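List: clastness-users
From: Enikő Somogyi
Date: 2022-11-10
Subject: Re: [clastness-users] planner takes the scenic route whenever the gripper is holding something

Hema Iyer wrote:

> We upgraded to the June release and our carry motions went strange.
> Empty-handed the arm moves like it always did. As soon as an object is
> attached to the gripper, the planner lifts it high over the table,
> swings it out to one side and comes back in from the wrong direction.
> It gets there, but it takes forever, and one run in a batch gives up
> with "no path within budget".
>
> Things I have tried: raising the sample budget from 100 to 2,000
> (slower, same tour of the premises), turning smoothing off (uglier,
> same tour), and shrinking the padding to zero, which Sabina made me
> put back.
>
> Is there a setting I've missed, or is this what we get for upgrading?

Hi Hema,

Bit of both. You did miss a setting, and you missed it because we moved it and then documented the move in a changelog entry that reads, in full, "constraint handling tidied up". I wrote that entry. I have been reminded of this by several people already, so please feel free to join the queue.

The short version: before June, the upright constraint on a held object was checked only at the waypoints. The planner could do whatever it liked in between, and for most of you that was fine, as most of you carry boxes. From June on it is checked along the whole segment, at every interpolation step. So a motion that used to pass by holding its breath at both ends now gets caught in the middle, and the planner goes looking for something legal. What it finds is legal. I make no claims beyond that.

The second half of the problem is the tilt tolerance. The old default was loose and lived in the object description. The new default is strict and lives in the attach call, where it silently wins. If you set the tolerance in the object file, as the old tutorial told you to, it is being read, parsed, validated, and thrown away.

We hit the same thing on our own setup, with two arms sharing one table.
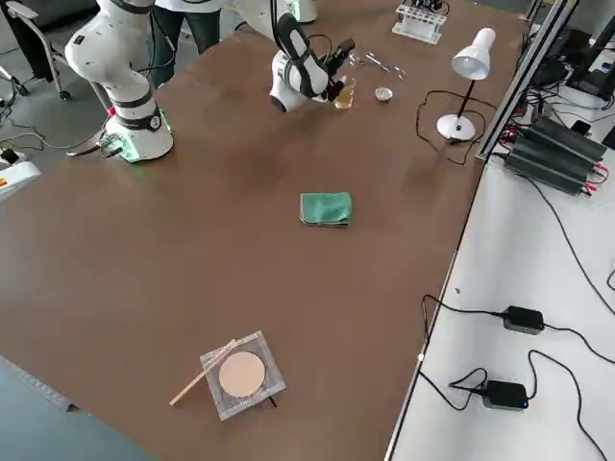
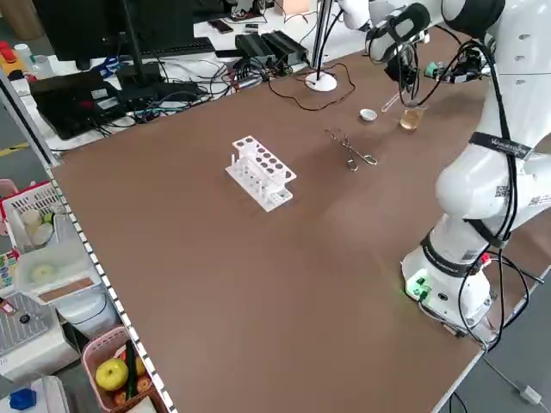

Attached objects are where most of our planner bugs come from, and containers of liquid are the worst of the lot, as they care about the path and a box mostly doesn't. With the default tolerance the planner refused every sensible route for us too, on the grounds that the beaker would lean a little on the way. In the first picture it is tilted slightly in the gripper, and the strict default calls that a violation. So if the start pose is already leaning by more than the tolerance, you begin the plan outside your own constraint, and the first thing the planner does is hunt for a way back in. Hence the grand tour. Ildikó Erdős found this by printing the constraint error at step zero, a thing none of us had thought of in 12 releases.

What to do, in order:

1. Move the tolerance into the attach call. The argument is tilt_tol and it is in radians. If you put degrees in, the constraint is effectively off and everything will look wonderful until it is mopping time.

2. Turn on check_start_pose. It is off by default, for reasons that made sense to somebody. With it on, you get a plain error naming the constraint that is broken before planning starts.

3. Put your sample budget back to 100. If the start is bad, 2,000 samples just means being wrong more thoroughly. If the start is good, you shouldn't need them.

4. Leave the padding where Sabina Čierny wants it. She is right. Zero padding lets the planner shave past anything on the table, and your model of where those things are is not that good. Neither is ours.

If you still see the sideways swing after that, look at the collision shape of the attached object. We ship a cylinder for beakers, and in the June release it picked up the height of the approach volume along with the height of the glass, so the planner believes it is carrying something more like a drainpipe. Aniela Stępień has a fix on the branch attach-shape-164. It needs testing by anyone who isn't Aniela. You can check whether you have the bug by drawing the attached shape in the viewer: if it pokes out well above the gripper fingers, you have it.

For two arms there is one more wrinkle. The idle arm is treated as a fixed obstacle at whatever pose it had when the planning request went out. If it then moves, the plan is stale and the monitor halts you mid-carry. The halt itself is clean, but the replan starts from wherever you stopped, with whatever tilt you had at that moment, and then you are back at point 2. Our workaround is to lock the idle arm for the length of the carry. It wastes time. I would like proper time-stamped obstacles for the second arm, and have wanted them for long enough that the ticket has its own folklore.

On the Feteck driver, which I think you are using: it reports joint state late when the gripper is closing, so the start pose you check may be the one from just before the grasp. Put a wait_settled between the grasp and the attach. The Gromix driver doesn't have this problem. It has others, and they deserve a separate thread.

I will change the changelog entry to say what the change was, and fix the old tutorial page. I'd also like the object file to complain loudly when it contains a tolerance that is going to be ignored, but that touches the parser, and last time I touched the parser I had to apologize to this list for a week.

Could you send the log from one of the failing runs, with the constraint output switched on? A short one is fine. I mainly want to see the error at step zero, and whether it shrinks or just wanders.

Enikő

--
Enikő Somogyi
Clastness planning and constraints
Replies to the list, please – my own inbox is where threads go to be forgotten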